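Brindar workshop notebook
2019-07-03
Summer project, two-arm group

Long one today, sorry to whoever has to read my notes before the next session. I'm writing this up at the bench with a cold coffee because last time I waited until I got home and forgot half of it.

Short version: the lamp task is on. The class voted for it over the dish rack task and the plate task, and I lost (I wanted the dish rack, I still think it's the better demo). The goal is one arm steadying the cord while the other presses the rocker switch, and the lamp goes on. Sounds like nothing. It's a really good student project though, because pretty much everything in it that looks easy is a pain: the switch slides, the cord pushes back, and the white cord on the white table is about the worst thing you could ask a beginner's vision code to find.

We spent the first 30 minutes just arguing about where the lamp should live. The Mimel team wanted it on the table itself, clamped to the edge. The Esteban team wanted it up on something so the shade would stay out of the way of the grippers. In the end we clamped it to the black plastic box and I'm happy with that, the box gives the clamp a decent edge to bite on and you can shift the whole lot in one go. Please don't move the clamp along the box though! If you need the lamp somewhere else, move the box. Both teams have the gooseneck bend written down in their own notes and they had better match.

Setup as we left it for the afternoon runs: power strip in the middle, switch closer to the front and a bit right of center, lamp behind. I'd like the switch even farther right but then the left arm has to reach across everything to hold the cord, and it gets into a stretched-out pose that I don't love. 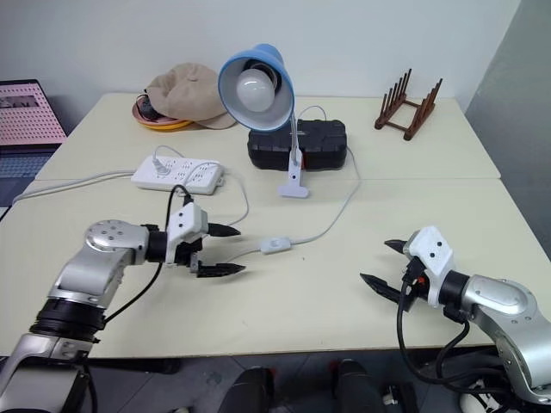

The students asked why we don't just tape the switch down, and fair enough, we could. I said no for now. If it's taped, you only need one arm, and then we've got a very expensive finger. The whole idea for this term is to make the two arms do something together, and holding a cord still while the other one presses is about the simplest version of that I can think of. If we get to October and it's still skating around, fine, tape.

Runs. Mimel went first. Their plan is left arm pinches the cord just before the switch, right arm comes in from above with the fingers closed and pushes down. On the first tries the right gripper came in with its fingers open and straddled the switch, which got a big laugh, and then somebody found the close command sitting after the move command when it should have been before. Swapped the two lines and it was much better. They got the lamp on twice in a row before lunch and there was actual cheering. The third time the press landed on the wrong half of the rocker, so nothing happened, and the program reported success anyway.

That led to the best talk of the day. How does the program know? Right now it doesn't, it just gets to the last line and prints "done." We went back and forth on it - check the press force, check the brightness in the head camera picture, check both. Brightness won. The snag is that the ceiling lights are strong enough that the difference is smaller than you'd like, so they're going to compare only a patch right under the shade, before and after. One of the quieter students came up with that and I was very pleased.

Esteban took the other route and tried to do the lot with a recorded motion, no vision at all. It was beautiful right up to the point where the switch had moved by the width of a finger. Then it pressed the table, firmly, with great confidence. I let them run it again a few times so it would sink in. They're now adding a "look first" step, and I think they'll pass Mimel by next week if they keep their code as tidy as it is now.

Speed: I capped both arms at 15 percent for the press and 30 for the free moves. Leave it there. Somebody had it at full for the free moves and the cables behind the right gripper swung around more than I care for. Nothing got caught, but I want those cables tied back properly before anyone asks me for more speed. There are ties in the drawer.

Battery of small stuff:

The cord from the strip to the lamp is longer than we need and the extra loop keeps wandering into the work area. Coil it up or clip it, I don't mind which.

Left gripper was slow to zero after lunch. Second try was fine. If it does it again, write down the time.

Log files: we made over 220 of them today and most are called "test". Folks. Team name, then run number, please.

I told the Brilosholm people we'd show them something when they visit, and I'd like that to be both teams, same lamp, 2 minutes each. No new tasks until then. Yes, I do mean me as well, the dish rack can wait.

Next session: Mimel does the brightness patch, Esteban does the look step, and I'll have a go at finding a darker mat to put under the switch so the poor camera has half a chance. Arms are parked, controllers off, key is in the usual place.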